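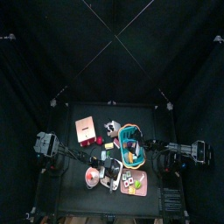 Von Habibur Barua, Projekt Jotano, Standort Bostau
Zwischenbericht Juli, an die Förderstelle Prokport

Kurz, weil Sonntag und der Bericht morgen früh raus muss. Ausführliche Tabellen kommen nach.

Stand Küchenaufgaben: weiter mit Spielzeug, zwei Arme, schwarzer Tisch. Echtes Geschirr verschoben auf die nächste Phase. Aufgabe derzeit: Tisch abräumen, Lebensmittel in den türkisen Korb, Pfanne vom Tablett heben. Klingt banal, ist es nicht.

Durchläufe bisher 2.080, davon 200 mit der neuen Greiferregelung. Apfel und das gelbe Stück (Butter oder Käse, im Protokoll steht beides, wird vereinheitlicht) gehen gut. Pfanne schwierig, langer Stiel, kippt beim Anheben weg. Sushi auf dem rosa Schneidebrett: sehr klein, Greifer nimmt oft zwei auf einmal oder garkeins. Salatblatt vorerst gestrichen.

Zur Frage aus dem letzten Gespräch, ob das im Haushalt schon einsetzbar wäre: nein. Eine Person räumt so einen Tisch nebenbei ab, unser System braucht dafür 18 Minuten und jemanden, der danebensteht. Für Regalarbeit im Laden (Anfrage Stockdale) sieht es etwas besser aus, Kartons sind gutmütiger als Pfannen. Wäre aber ein eigener Antrag.

Offen:
Ersatzgreifer, bestellt, Lieferung unklar
Kabelführung links, scheuert
100 weitere Durchläufe nur mit Pfanne, bis Monatsende
Kostenplan, Posten Material muss angepasst werdne, Zahlen folgen

Rückfragen bitte direkt an mich, vormittags am besten.

H. Barua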